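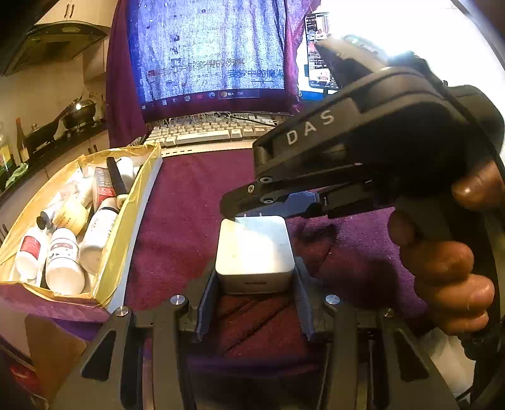 Re: [hall-list] boxes for Skostitz

Sorry, rushing, van's booked and I've still got the bathroom stuff to sort. Toiletries and medicines are going in one open cardboard box, paper up the sides, so the white bottles can lie down if they have to. The little silver tin with the rounded corners goes in last, on top. I've put the maroon cloth over the table so nothing gets scratched, and I want that cloth back please – it's not part of the donation.

Nov 28, 2022, Lobo list wrote:
> Can whoever is doing toiletries say how many boxes there will be?
> We have 37 so far and the Malano store only takes 80. Also is
> anything out of date? They sent 2 back last time.

One box from me, so that makes 38 if nobody else has added any. Dates – checked the tall bottles, not the small ones yet, will do it tonight. Anything out of date goes to the chemist and not in teh bin.

Still need parcel tape, the wide sort. And does anyone know if Hesuvon want lids taped down or just screwed tight? Last January 17 bottles leaked all over the towels and I'm not washing that lot again.

Must dash, back on later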